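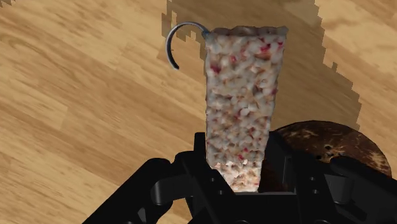
2. Planning the purchase of a gripping cell

This section is for the person who prepares the budget. You do not need the cell in your workshop to follow it. Please finish it before you ask Randonico for a quotation, because the order form asks for the results of steps 2.2, 2.4 and 2.6.

The words used in this section are the following. "Cell" means the arm, the gripper, the controller and the table together. "Tool" means only the gripper and its jaws. "Planning software" means Rerov, in which you can try the cell on the screen before you buy.

2.1 Before you start

You will need:
- the list of parts that you want to handle
- a drawing or a simple sketch of the room
- the name of the person who can approve the money
- one Rerov license (the trial license is enough for this section)

Note: The trial license is valid for 300 hours of simulation. The counter runs also when the simulation is paused. Close the program when you go for lunch.

2.2 Make the parts list

1. Write every part that the cell must pick up. Write also the parts that you expect in the next year, if you know them.

2. For each part, measure the width in the place where the jaws will hold it. Do not use the biggest width from the drawing. A part can be wide at the top and become narrow to the bottom, like the tall speckled block between the black jaws in the first picture of this section. For such a part you must write two widths, the upper one and the lower one, and mark which one is held.

3. Write the surface in simple words: smooth, rough, grainy, soft. If you are not sure, write "not sure" and we will ask for a sample.

4. Mark the parts that have a hook, a ring or another piece that stands out from the body. These parts need more free space on the way of the arm.

5. Mark the parts that will lie close to other parts on the table. The back side of the jaws needs space too, and this is often forgotten in the list.

Caution: Do not choose the tool by the weight of the part only. A light part with slanted sides can be more difficult to hold than a heavy one with parallel sides.

2.3 Test the parts in Rerov

1. Open a new project and select the table surface. The wood surface is the default. The surface changes only how the table looks and has no influence on the result.

2. Load a model of each part. If you do not have a model, choose the nearest shape from the library and change the dimensions.

3. Place the part and close the jaws at the height from your list.

4. Try every part in at least 3 positions. Save each position with its own name.

5. Add a second object near the part, if the real table will have one. Look if the jaw or the linkage behind it comes over the object.

6. Export the report and keep it with the parts list.

Note: Shadows on the screen can have rough, stepped borders. This is a display setting. You can change it under View > Shadow quality, but the simulation becomes slower on older computers.

Caution: A good result in Rerov is not a promise for the real part. The friction values in the library are average values. For grainy or crumbly parts always order the sample test (see 2.5).

2.4 Choose the tool

1. Compare the report with the tool table in Appendix B.

2. If all parts fit in one tool, write its code on the order form.

3. If they do not fit, first check if different jaws on the same gripper can solve it. A set of jaws costs much less than a second gripper, and the operator changes it with a normal hex key.

4. Choose a second gripper only when the change of jaws would happen more than 2 times in one shift.

2.5 Prepare the budget

Divide the budget in lines as below. Many customers send us only one sum, and later there is no money for the last three lines.

- Arm and controller
- Gripper and first set of jaws
- Additional jaws
- Table and fixing material
- Rerov full license, paid every year
- Sample test
- Delivery and installation
- Training of operators
- Spare parts for the first year

For the sample test, plan 1000 euros per part family. The test is made by Leonardo Donati in the Esteo workshop. You receive a written report and the parts come back to you. Parts that can break should be sent in double quantity.

For spare parts, plan one set of jaw screws and one complete set of jaws. The screws are small and are easily lost during the change.

Note: The training line is for people, not for cells. If you buy a second cell later and the operators are the same, you do not pay it again.

2.6 Check the room

1. Mark the table on the floor with tape.

2. Mark the full reach of the arm around it, and then the walking space.

3. Check that the power socket and the air connection are outside of the reach.

4. Take the measures of the door and of the elevator. The controller is delivered in one piece and cannot be divided.

2.7 Send the documents

Send the parts list, the Rerov report, the budget lines and the room sketch in one message to Rin Ichikawa in the planning office. Questions about payment in parts or leasing go to Dariusz Wieczorek.

Orders confirmed before the end of November keep the prices of the current list. The budget form in Appendix C was last changed on 2022-09-23. If your form has an older date, please download it again.

Continue with section 3, Receiving and unpacking.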